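29 May 2019

I slept badly because of the list. It has 11 lines now, and on Friday I must give it to Telmo Soler with a price beside every line. In my country we say that the one who writes the list also pays for it, and I begin to understand this saying.

The morning went to the mats and the cups, the cheap part. I had thought the cheap part would be quick, but it is the cheap things we finish first and order too late. Phong wants to buy them for the whole year in one order. I am not against it, only I would like to know where he plans to keep them.

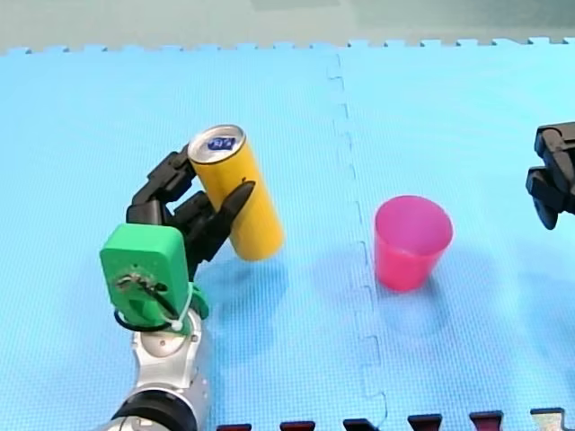 The hands are the biggest cost on the list and I have changed my mind about them three times this week. Vainio offers a price for one hand and a better price for 2, but the better price is good only until the end of the month. Khoa says we should wait for Ovley, who always answer slowly and are always a little cheaper. I would like to wait too, but if we order after the summer the parts will come in December, and then the money belongs to another year. When I watched the left hand take the yellow can this morning, one black finger behind it and one across the front, I thought that the fingers are what we should buy as spares, and the rest of the hand can stay as it is. A tilted can is a hard test for a finger. So I wrote "fingers, complete set" on the list and put a question mark next to "hand, complete". I also added cable ties, which cost almost nothing and which I have paid for from my own pocket since winter.

After lunch I telephoned Sasari about the service contract. The lady was very kind and very fast, and I had to ask her to repeat the figure. It is 304 a month, and the travel of the technician is not included. I asked if we can pay only for the visits we use. She said she would write to me. I have heard this before, so I put the full amount in the table and made it red.

Then I sat down with Khang to decide what we call "necessary" and what we call "useful". We did not agree about the second pair of arms. He thinks that one pair must be free for repair at any time, and he is right, but with his plan there is nothing left for tables or for the people who will work at them. I asked for one day to think.
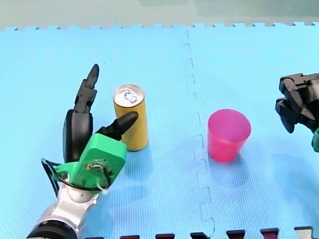

My thinking is this. If we buy a second pair, we need also a second mat, a second set of everything small, and a second person in the afternoon. The arms are only the first bill. I made this mistake two years ago with the printer from Naltari, when I counted the machine and forgot the material, and I had to go upstairs and ask for more. I still remember how warm my face was. This time I want a line for "things that come after", up to 1000, and I will not let anyone take it away for a nicer gripper.

I read it all once more before I went home, and changed "urgent" to "needed before autumn" in four places. Too many urgent things on one page look like no plan.
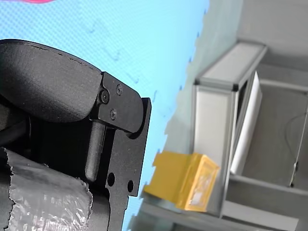
Vaughan Mahuika wrote back at nine in the evening that my line for things that come after was the only one he believed, and that I should make it bigger and take the money from the service contract. He would sooner learn to change a finger by himself than pay for a visit every month. He also asked if I had counted the delivery. I had not counted the delivery.

So tomorrow I begin again from line one. I must call Vainio before noon, ask about the delivery and about the price of the fingers alone, and tell Khang that I still need one more day. Also buy coffee.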